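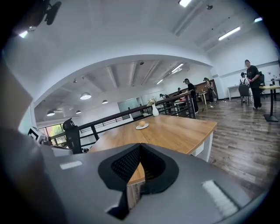 Small orange-colored fruit on a saucer-sized plate, long table, gripper coming in low.

If you have started recording pick-up examples with a hand-held gripper, welcome! I have been at it since December, mostly on other people's tables, and these are the small habits that have saved me the most grief.

Start with one thing on one plate. It is so tempting to lay out the whole fruit bowl (I did, my first week), but a single small, round fruit will keep you busy for a good long while. Move the plate a hand's width between tries, turn yourself a little, come in from the other side of the table. The learner needs to see the same job from many places, and so, frankly, do your knees.

Leave the flowers where they are. People at Pundville used to clear every vase and chair before I arrived, which was kind of them, but a policy trained on bare tables gets flustered by a perfectly nice bouquet. The same goes for folks walking around in the background. Let them know you're recording, ask if they mind, and carry on.

Go slower than feels natural. Siu-ming Liao taught me to breathe out on the approach, and my closing motion got much smoother. If you fumble, finish the try anyway and mark it as a fumble in your notes. Out of my first 300 takes I kept 202, and I wish I had labeled the others properly instead of tossing them!

Wipe the jaw pads with a barely damp cloth at every break, and let them dry before you go on. Citrus oil is sneaky stuff. For the table, a dry cloth is plenty.

Begin and end each take with the jaws open and the fruit in view. Bram Kramer sorts our Gerkel recordings, all 2,489 of them so far, and he can tell from the first second who skipped this step. He is very polite about it, but he can tell.

Swap the fruit before it goes soft. A squishy orange teaches a squishy grip, and then somebody has to mop the table.

Last one: write down the room, the hour and whether the overhead lights were on, before you pack up. I keep a little paper notebook in my apron pocket for it, with a pencil on a string.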